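Section 4: Placing Boxed Records in the Office Cabinet
Zasico Storage and Seating Guide, revised 3/17/18

4.1 Before you begin

This section applies to the Emau wooden cabinet and to the chair kept at the same workstation. Staff are to read all steps before moving any box.

1. Confirm that the cabinet stands level on the carpet. Adjust the feet if either door swings on its own.
2. Move the chair clear of the cabinet opening before the doors are opened.
3. Check that no cords or loose papers lie across the floor in the working area.
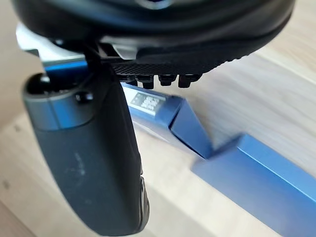 May the chair be used as a step to reach the upper shelf?
Staff must use the step stool supplied with the cabinet. Chairs are for sitting only.

4.2 Loading the shelves

4. Place the heaviest boxes on the lowest shelf. The load on any one shelf must not exceed 24 kg.
5. Set each box down flat, with its label readable from the front wherever the shelf allows.
6. When taking a box from the upper shelf, draw it forward slowly and support it from underneath before it clears the shelf edge.

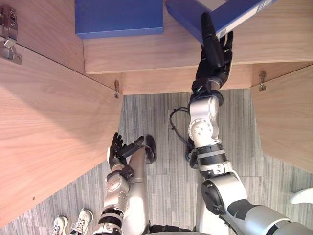

7. Once the box is fully supported, lower it to waist height and carry it to the desk. Do not rest it on the open doors — the hinges are not rated for the weight.
8. Enter the box number in the Kidach register. Numbers run from 31 to 184 and are not to be reused.

CAUTION: Do not leave a box overhanging the shelf edge, even for a short time.

4.3 Returning the chair

9. Bring the chair back to the desk once the cabinet doors are closed.
10. Wipe the seat and armrests with a soft, damp cloth. Solvents and abrasive pads will dull the finish.
11. Inspect the armrests and the underside of the seat every February. Tighten any loose screw by hand and report damaged parts — do not attempt a repair.

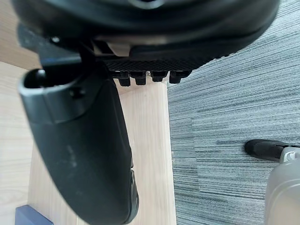
4.4 Further assistance

Enquiries about replacement shelves or chair parts should be directed to Oranuch Mahawong, Facilities, extension 148. Please quote the colour and finish when ordering.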